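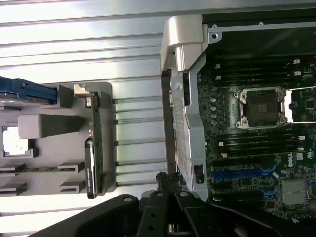

Prokham Teardown Notes: Dell chassis set

Last updated 30/12/2025

Contents

This folder holds the notes and pictures for the Dell part of the Prokham computer teardown collection. It covers opened desktop and workstation cases, their motherboards, and the parts that come off them: memory, processors, heatsinks, cards, cables and brackets. Printers, monitors and laptops are in the Bovus folder and follow a different naming scheme.

There are 2,793 pictures in this release. All were taken at the Bragança bench except for a small group from Drivetville, which are marked in the site column.

Files

pictures/ – one subfolder per chassis, numbered in the order they were opened
parts.csv – one row per labeled part
chassis.csv – one row per chassis
notes.txt – bench notes, lightly edited
changes.txt – what changed between releases

Columns in parts.csv

chassis_id: matches the subfolder name
part: one of 14 part names, listed in notes.txt
state: present, removed, or unclear
side: which way the chassis was lying
site: bragança or drivetville
comment: free text, often blank

Part names

We use the everyday names. A memory slot is a slot whether or not there is a module in it, and a module gets its own row. The two banks on either side of a processor socket are entered as bank_a and bank_b. Bank_a is the one above the socket with the chassis lying on its side, the way most of the pictures show it.

The latches at the ends of the memory slots are part of the slot and have no row of their own. Earlier releases listed them separately and the rows were a mess – please don't merge the old file with this one.

A socket is entered as "socket, empty" only when the contact pins can be seen. If a processor or a cover is in place, use "socket, filled" or "socket, covered". The retention frame and the lever arm belong to the socket. Lever position is not recorded.

Expansion slots are named by position and length, and color goes in the comment. Blue and black plastic turn up on the same board, so color alone is a poor guide to what a part is.

Heatsinks are split in two. A cpu_heatsink is the large one that comes off before the processor does. A chip_heatsink is a small finned block sitting over another chip on the board, and we leave it in place.

Bench rules for the boards

Unplug the power cord and hold the power button in for a few seconds before opening the case. Wear the wrist strap. Keep fingers, sleeves and tools away from an open socket. Bent pins are the most common way we lose a board, and 3 boards in this set were written off for it.

Screws go in the tray with the chassis number on it. Memory modules go in the antistatic sleeves, and not stacked bare on the bench.

Known problems

Side is missing for the first 100 rows and can't be filled in reliably.

Printed logos and board markings are often rotated or upside down. They have not been transcribed.

Cables are under-labeled. Thin wires near the edge of a board were skipped in many folders.

The Drivetville pictures use "riser" for what Bragança calls "card bracket". This will be fixed in the next release.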